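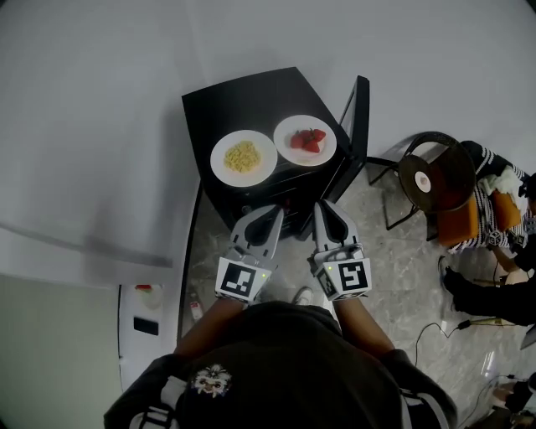 The Tap

By November I could pick up a plate with the grippers and put it down again without thinking about my hands. That was the point of the whole month, according to our teacher. If you were thinking about your hands, it showed in the recording, and whatever showed in the recording went into Marty.

Marty was the robot. He lived at the back of the robotics room at Ririren, under a sheet, and most afternoons we didn't touch him. People who joined the club expecting to drive a robot around were usually gone after the second week. What we did was chores. We put on the gear, took a gripper in each hand, and did the same small job until somebody said stop. Then the recordings were copied over, Marty was trained on them overnight, and we found out what we had taught him.

The club was called Saltus. It had been called that before any of us were there, and it was printed on the cupboard.

That year we were going to Helta. Helta was a contest for school teams, and the task was called Kitchen. You got a black box with a door on the right and plates on top. The robot had to pick up the plates one at a time, put them inside, and close the door. You were allowed up to 7 minutes. Food on the plates had to stay on the plates. A strawberry on the floor cost you points, and a plate on the floor ended the run.

I was the plate person. I hadn't asked for it. In the first week everybody tried everything, and I dropped less than the others, so I got the box. My partner got fabric. She worked on the floor to my right on a black-and-white striped spread with orange cushions on it, and I could hear her breathing through her nose when it went wrong. Fabric was harder than plates. She said so often and I agreed with her.

My plates were the one with the yellow curls and the one with the strawberries. They sat so close together on the box that they were nearly touching, which was my own idea. At Helta the judges set the plates, and they didn't have to be nice about it.

The first training run was bad in the normal way. Marty reached for a plate, missed it, and closed his fingers on air. He carried the air carefully over to the door and let go of it. We laughed, and then we did another week of recordings.

The second one was better. The plates on top were a little farther apart that day. Marty leaned in, and his left hand came down over the yellow plate, and then he did something odd. He touched the rim with one fingertip. He lifted off. Then he went down again and took hold of the plate and picked it up, very level, and put it in.

"What was that?" my partner said.

Our teacher ran it again. He did it again. He did it with the strawberries too, on the other side, one touch on the rim and then the grab.

"It's checking," said one of the younger boys.

"It can't check," our teacher said. "It doesn't have anything in the fingertips to check with. It's copying."

So we sat down on the floor with the laptop and watched my recordings. I had made all of them for that task, so there was no one else to look at. There were my arms coming up from the bottom, and the grippers, and the box. My left hand went to the plate. It touched the rim. It lifted. It took the plate.

I watched 5 of them before I said anything. I did it in all of them. Sometimes it was so quick you had to slow the playback down, but it was there.

"Did you know you do that?" my partner asked.

I said no.

It bothered me all the way home. At dinner I watched my hands. When I reached for the bowl of potatoes I put one finger on the edge first and took it off, and then I picked the bowl up. My mother was across the table. She reached for her own plate, which had been in the oven to keep warm, and she did it too.

"Why do you do that?" I said.

"Do what?"

"Touch it first."

She looked at the plate. "To see if it's hot," she said. "Your grandmother put everything in the oven. Every plate in that house was hot. You learned."

I had only been in that house when I was small. I remembered the hallway and a radio. I didn't remember any plates.

The next afternoon the team had a meeting about it, if you could call it that. We were eating crackers and standing up. The touch cost time. Our teacher had worked out that without it Marty would save 2 seconds on every plate, and the teams that did well at Helta were close together. The younger boy thought we should leave it in because the judges might like it. My partner said judges don't like things, they have a sheet.

"You'd have to record it all again," our teacher told me. "Everything from this month. You'd have to do it without the tap."

I said I could do that.

I couldn't, though. I put the gear on and stood in front of the box, with my white shoes on the gray tile, and held the grippers out. I told myself to go straight in. I went straight in and caught the plate too hard, and the yellow curls slid over to one side. I put it back and shook them into a heap again. The next time I went in slowly, and my partner, who had stopped to watch, said, "You tapped."

"I did not."

"You did. You tapped it in the air. You stopped just over it."

She was right. It was on the recording, a small stop, with the fingertip pointing down at nothing.

I worked on it every afternoon. I moved the box a few degrees so it wouldn't feel like the same box. I started from the right hand. I tried talking while I did it, because our teacher thought it might keep my mind off it, so I said the names of the months, and then the stops on the bus line. The bus line worked best. I could get a plate up between the library and the bridge if I didn't slow down for the library.

The strawberries got soft and were replaced. The chair by the door of the box always had a little plate on it, too, and I was told to leave that one alone. It was there so that Marty would learn to leave it alone. He never had any trouble with it. He learned what I didn't do at least as well as what I did.

When I had enough good recordings, our teacher threw out the old ones and trained him again. We all came in early to see it, before the first bell. The sheet came off. Someone set the plates on the box, close, the way I did it.

Marty leaned in. His hand went straight down and took the plate and lifted it and put it inside. He came back for the strawberries and did the same. He put one finger behind the door and pushed it shut. The younger boy clapped. Our teacher wrote the time on the board and drew a line under it.

My partner looked at me and I shrugged. It was a good run. I had nothing to say against it.

We ran him again to be sure, and he was the same. We ran him with the plates swapped. We ran him with the box turned. In the last run before class the yellow plate had been set down near the edge of the top, farther out than I'd ever had it in a recording. Marty reached for it and stopped. His hand hung there over the rim. I could feel everyone in the room wait.

Then he touched it, once, with the tip of one finger, and picked it up.

"Did you leave an old one in?" I asked.

Our teacher scrolled up through the list. It took a while. The files had numbers and no names, and some of them had been copied into the wrong folder by somebody, possibly me.

"There's 2 here I don't recognize," our teacher said. "I'd have to watch them."

The bell rang. The hallway got loud. My partner was already pulling her cushions into the corner, and the younger boy had taken a strawberry and was pretending he hadn't.

"Do you want me to take them out?" our teacher asked me.

I looked at the time on the board. I asked how long we had until the entry was due, and our teacher said we could still train him once more if we started that night.

"Let me watch them first," I said, and went to class.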